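13 November 2019

Back from the Kunisley open day in Rivingate. Writing this on the train so excuse the mess.

Kunisley does English dubs, mostly anime, mostly stuff that goes straight to streaming. Small place over a bank. 2 booths, one mix room, a kitchen everybody ends up in. Tickets went fast, I got in with the second group.

First thing was a look at how they adapt a script. The writer had a scene up from Ullport (the harbor detective show, season one) and was trying lines out loud till they fit the mouth flaps. One line took six tries. Six! The literal translation was lovely and way too long, the final one was "You knew." Worked fine.

Then the booth. Three beeps, you talk on the fourth that isn't there. I had a go and came in late every time. The actors record alone, which I sort of knew but it's still strange to watch — someone screaming at a brother who won't be recorded untill February.

Episode count for Ullport is up to 390 lines on a busy one, they said, and a lead can do 200 in a day if nobody's yelling. Fight episodes get spread out to save voices.

Q&A was too short. Sub vs dub question came up, of course, groans all round. No date for Nyamweya in English yet, but they did play a minute of the opening episode. Narrator is great. Kid sidekick, not sold.

Merch table only took cash so I got nothing. Would go again, get there early, teh stairs line is slow and the good seats in the mix room are the ones at the back.
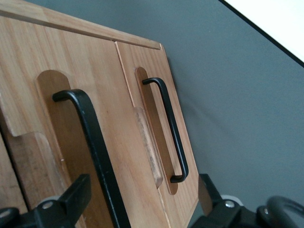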